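핸드헬드 그리퍼 데이터 수집 키트 – 가정 환경용 (2개 1조)
판매처: Bridwood 로보틱스 장비몰
상품 안내 최종 수정 2025년 7월 28일

로봇 팔 없이 시연 데이터 모으는 분들용. 손에 쥐고 움직이면 됩니다. 양손 작업은 2개 세트로만 출고, 낱개 문의 많은데 현재 낱개 없음.
집 안 정리정돈, 얇은 물건, 인형류, 비닐 포장... 이런 거 위주로 모으실 때 추천.

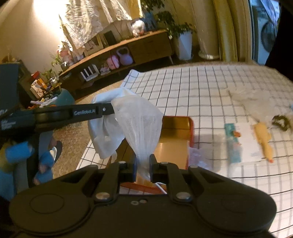 양손 그리퍼와 격자무늬 바닥면, 가정집 수집 현장

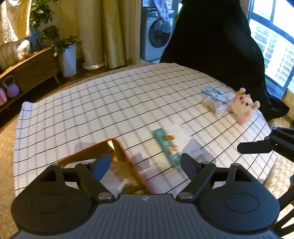

Liepiņa: 저희는 두 세트 써봤는데요, 장비보다 작업 목록을 먼저 정하는 게 훨씬 중요했어요. 처음에 "아무거나 집어서 옮기기"로 시작했다가 첫 주 데이터를 거의 다 다시 찍었습니다. 그리고 손잡이는 생각보다 괜찮은데 오래 들면 손목이 좀 와요. 중간에 사람 바꾸는 걸 일정에 아예 넣어두세요. 설명서에도 이 얘기 좀 크게 써주시면 좋겠고요.

→ 판매자 답변: 의견 감사합니다. 설명서 다음 판에 반영 예정. 작업 목록 양식은 주문하신 분께 파일로 같이 보내드리고 있어요. 못 받으신 분은 주문번호 남겨주세요.

■ 구성품
핸드헬드 그리퍼 좌/우 각 1
손가락 패드 여분 1조
충전 케이블, 어댑터
격자 시트 (접어서 발송, 주름 있음. 다림질은 약하게)
보관 가방
퀵가이드 (한글/영문)
삼각대, 저장장치 미포함입니다!! 자주 물어보심

■ 무게, 사용 시간
그리퍼 한 개 무게 420g 아니고 무게표는 퀵가이드 뒷면 참고 (이전 페이지에 잘못 올라간 숫자 삭제했습니다)
완충 후 연속 기록 138분
완충까지 42분
패드는 소모품. 천이나 망 종류 많이 잡으면 빨리 닳아요. 표면이 반들반들해지면 교체

■ 수집 순서 (저희 기준)
1. 시작 전 좌우 영점 맞추기. 손가락 완전히 벌렸다가 완전히 닫기, 양쪽 다
2. 시트 깔기. 바닥이든 침대든 상관없음, 다만 작업 중에 밀리지 않게 끝을 고정
3. 물건 배치. 매번 조금씩 다르게. 같은 자리에 계속 놓으면 모델이 자리를 외웁니다
4. 기록 시작 → 잠깐 정지 → 작업 → 잠깐 정지 → 기록 끝
5. 실패한 것도 지우지 말고 실패 표시만. 나중에 쓸 데가 있음
6. 물건 다시 섞고 반복

한 물건으로 너무 오래 하지 마세요. 한 배치에 3번 반복하고 다시 섞는 걸 권장합니다.

■ 물건 고를 때
단단한 상자류만 모으면 나중에 천이나 비닐에서 다 무너져요. 처음부터 섞으세요.
- 망사 주머니, 얇은 천: 목 부분처럼 뭉쳐진 데를 잡는 시연이랑 펼쳐진 가장자리를 잡는 시연 둘 다
- 투명 비닐: 잘 안 보여서 어려운 편. 그래서 더 필요함
- 인형: 크기 다른 걸로 여러개
- 납작한 판, 카드, 자: 바닥에 붙어 있으면 집기 힘듦. 한쪽 손으로 밀고 다른 손으로 잡는 식의 양손 시연 추천
- 고무 장난감: 늘어나거나 휘는 것
액체 든 용기, 유리, 칼은 안 됩니다. 보증에서도 빠져요.

■ 장소
가정집이 제일 좋습니다. 스튜디오에 세트 만들어서 찍은 것보다 배경이 다양해서. 가구나 커튼, 화분 일부러 치우실 필요 없어요. 창이 밝은 시간대, 흐린 시간대 나눠서 모으면 더 좋고요.
대신 개인정보 주의. 사진 액자, 우편물, 모니터 화면, 창밖 풍경. 동의서 받고 시작하시고, 공개용 데이터면 가림 처리까지 하셔야 합니다. 동의서 견본은 고객센터에 요청.
빠르게 휘두르면 화면이 번집니다. 천천히. 평소 집 치우는 속도보다 조금 느리게가 딱 좋음

■ 내보내기
기록은 에피소드 단위로 저장. 영상, 손가락 벌림값, 자세값이 같은 시각 기준으로 묶여 나옵니다. 변환 도구는 Skallberg 포맷이랑 Prultelthorpe 포맷 지원. 그 외 포맷은 직접 변환하셔야 해요, 스크립트 예제는 드림.
양손 데이터는 좌우 파일이 따로 나오니까 폴더 이름 바꾸지 마세요. 바꾸면 짝이 안맞아서 변환이 멈춥니다.

■ 자주 묻는 질문
왼손잡이도 되나요
됩니다. 좌우 구분은 설정에서 변경.

패드 색이 사진이랑 달라요
출고 시기에 따라 검정/파랑 섞여서 나갑니다. 색 지정은 어렵습니다. 학습에 영향 있을까 걱정되시면 세트 안에서 색을 통일해서 끼우세요.

시트 꼭 써야 하나요
필수 아님. 격자 있으면 나중에 위치 확인이 편해서 넣어드리는 거고, 시트 없는 데이터도 꼭 섞으시길. 맨바닥, 책상, 이불 다 좋아요.

대여 되나요
대여는 2월에 종료했습니다. 재개 계획 나오면 공지할게요.

에피소드 몇 개나 모아야 하나요
작업마다 달라서 답을 못 드려요. 일단 작은 묶음으로 학습 돌려보고, 안 되는 물건 위주로 더 모으는 쪽을 권합니다.

■ 배송 / 교환
재고 39세트. 결제 순으로 출고하고 소진되면 예약으로 바뀝니다.
개봉 후 단순변심 반품 불가, 초기 불량은 새 제품으로 교환. 영점이 안 맞는 건 대부분 불량 아니고 손가락을 끝까지 안 벌리고 시작해서 그래요. 퀵가이드 첫 장 먼저 봐주세요.
손가락 관절 나사 임의로 조이지 마세요. 뻑뻑해지면 벌림값이 틀어집니다. 점검은 저희한테 보내주시면 되고 왕복 택배비만 받습니다.
세금계산서, 연구비 카드 가능. 견적서는 주문 화면에서 바로 출력돼요.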